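Why Does Bar Soap Go Mushy? A Term Project on Soap in Shared Bathrooms
Štěpánka Rusnák, Household Science elective

I have wondered about this ever since I moved into Pladitz House, where 36 of us share the washrooms and every sink seems to have its own sad puddle of soap. 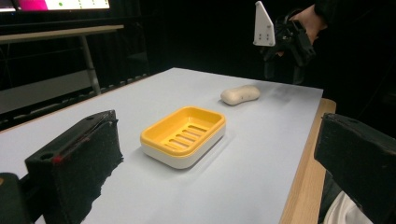

Background

My grandmother kept her soap on a folded cloth and swore it lasted twice as long (she was a thrifty woman, and usually right!). Soap draws in water, and a bar left sitting in a puddle softens from the bottom up. A dish with slots lets the water run away, so I expected it to do better than a flat saucer.

What I did

I weighed 6 new bars, all the same plain white kind from the corner shop, and put them out in April for 19 days. Half went on slotted dishes and half on saucers borrowed from the kitchen, with a tally sheet taped beside each sink. My neighbours were very good about ticking the sheet, although one page fell in the basin and had to be dried on the heater.

Results

The sheets recorded 191 hand washes. The bars on saucers lost more weight and left a grey jelly behind, while the slotted ones kept their shape and colour until the last few days.

Next time I would like to try a harder soap, and maybe my grandmother's cloth as well.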